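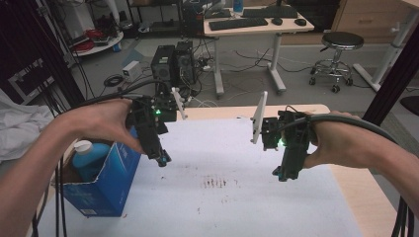
I've had the Iltberg hand-held grippers for almost 40 days now, and I keep picking them up over the old Clivgate pair! You hold one in each hand, squeeze, and the fingers close. My wrists don't complain nearly as much as they used to (the Clivgates were bricks, sorry).

Grip is good on cardboard and plastic bottles. Thin stuff is another story: I tried to pinch up a bus ticket and gave up after 100 goes, or it felt like it.
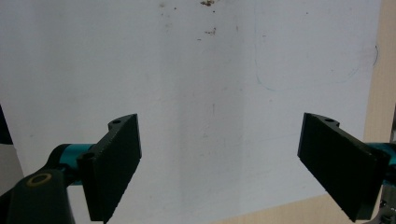 The black fingers on one of the grippers, open.

My big gripe is the cables. They're thick, and one always ends up over my arm – Dean Bainbridge clips his to his belt, so maybe I'll try that. Also, the manual is 2 pages long and one of them is the warranty.

At 894 for the pair they aren't cheap, but I'd buy them again. Next up is the Cuadros set, if it ever ships.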